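Folding Towels With the Prestia Two-Arm Kit

The Prestia is a tabletop folding kit sold by Stukar. The price is $2555 with both arms, the stand and the control box, and $3935 with the setup visit. We tried it on hand towels and bath towels.

Shake towels out before they go on the table. The arms will work from a heap, but a towel with a twisted corner takes several tries. Thin stitched borders are easier to grip than thick hems.

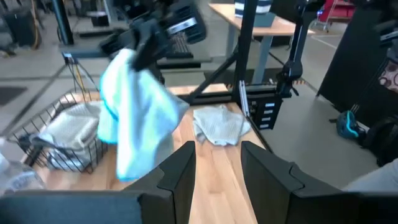

Keep one size per batch. Mixed sizes mean going back to the menu each time, and the menu is slow. Leave the table bare between loads and wipe the gripper fingers with a damp cloth. Lint builds up on them and the cloth starts to slip.

Place the basket to the side, within reach of both arms, and don't fill it to the rim. Fitted sheets are not supported. We tried one anyway and stopped the run.

The rubber finger pads are sold separately. Order part 1601 for terry cloth. The manual says to change them every 1000 folds.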